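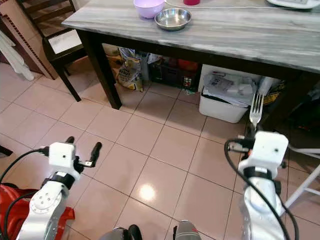
Letzten Monat hatte ich euch ja versprochen, dass es im nächsten Rundbrief endlich um die Küchenaufgaben geht. Tut es auch, nur anders als geplant. Wir hatten nämlich im Mai einen Fehler, der uns acht Tage gekostet hat, und weil mich seitdem mehrere von euch gefragt haben, warum es auf der Projektseite so still war, erzähle ich die Geschichte lieber gleich hier.

Also: Letine, unser zweiarmiger Roboter, übt zurzeit Geschirr und Besteck. Schüssel nehmen, Schüssel abstellen, Gabel greifen, Gabel ablegen, alles am ganz normalen Esstisch und mit dem ganzen Kram, der in einer Wohnung eben so herumsteht. Bei den Schüsseln lief das schnell recht ordentlich. Mit der Gabel hatten wir von Anfang an Ärger, aber das war der erwartbare Ärger (dünner Griff, glänzendes Metall, die Tiefenwerte springen wie verrückt).

Und dann kam der Nachmittag, an dem der rechte Greifer die Gabel nicht mehr hergeben wollte. Der Arm fuhr über die Tischplatte, das Programm meldete "abgelegt", und der Arm machte sich auf den Rückweg - mit der Gabel in den Fingern, Zinken voran. Ich stand daneben und wollte gerade den Hocker zur Seite schieben. Getroffen hat sie mich nicht, da war noch gut Platz, aber ich habe den Not-Halt gedrückt, so schnell ich konnte, und danach erst mal einen Kaffee gebraucht!

Gesucht haben wir natürlich zuerst an der falschen Stelle. Kabel durchgemessen, Finger abgeschraubt, Finger wieder angeschraubt, den Greifer 200 Mal leer auf und zu gefahren. Kein einziger Aussetzer. Erst beim Durchsehen der Protokolle fiel auf, dass der Öffnungsbefehl zwar abgeschickt, vom Greifer aber nie bestätigt worden war. Havidus, unsere Ablaufsteuerung, hat auf diese Bestätigung gewartet, nach 3000 Millisekunden die Geduld verloren und den Schritt dann einfach als erledigt eingetragen. Den Eintrag habe ich selbst so programmiert, irgendwann im Winter, damit die Testläufe nicht dauernd hängen bleiben. Tja. Im Protokoll standen vier solcher Fälle, und bei den ersten drei hatte der Greifer gar nichts in der Hand, da hat es keiner gemerkt.

Verschluckt wurde der Befehl übrigens in Shim, der kleinen Zwischenschicht zwischen Steuerung und Greifer. Wenn beide Arme fast gleichzeitig etwas wollten, überschrieb der linke den rechten. Jetzt gibt es für jeden Arm eine eigene Warteschlange. Und bleibt die Bestätigung aus, dann hält Letine an und piept, bis jemand kommt. Das nervt ziemlich, soll es aber auch.

Außerdem haben wir ein paar Regeln geändert. Solange ein Arm Besteck hält, fährt er nur noch mit halber Geschwindigkeit, und in seiner Reichweite hat niemand etwas zu suchen, auch nicht kurz, auch nicht ich. Messer bleiben bis auf Weiteres in der Schublade. Die Kollegen von Mukeck, die dieselbe Zwischenschicht benutzen, haben wir gleich am nächsten Morgen angeschrieben, und sie haben bei sich prompt denselben Fehler gefunden.

Wer Shim selbst im Einsatz hat: bitte die neue Version einspielen und vorher einmal die alten Protokolle nach fehlenden Bestätigungen durchsuchen. Bei Fragen antwortet einfach auf diese Mail, ich lese alles, manchmal dauert es nur ein bisschen. Die Küchenaufgaben gehen inzwischen weiter, als Nächstes sind die Löffel dran.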